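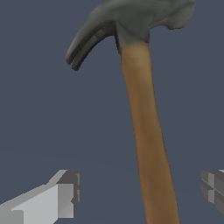 Revision notes on Clillen, my second novel, for anyone tracking the schedule. Draft 3 went to Paula Ursu on Monday. Thread.

Word count is down in the colony chapters. The longest scene ran 1,524 words and now runs 1,185. Most of the cut was orbital mechanics that the viewpoint character would have no cause to think through.

The point of view is now fixed to one person per chapter. Draft 2 switched inside scenes in 6 chapters. Florin Tudose marked every switch in the margin, and I agreed with all but one.

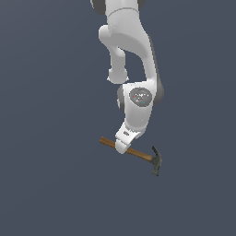 Place names were the next item. Zendimia is the moon, Jumavmont is the station, and draft 2 mixed them up twice. Tool names got the same pass. A thing keeps its plain name whoever holds it, so a hammer is still a hammer on the page. "Impact implement" has been deleted throughout.

Bucur's dialogue is unchanged apart from contractions. He uses them with family and drops them on the radio.

Open items: the chapter 3 date error, the airlock timing, and the glossary. I am inclined to cut the glossary. Paula has the file until January.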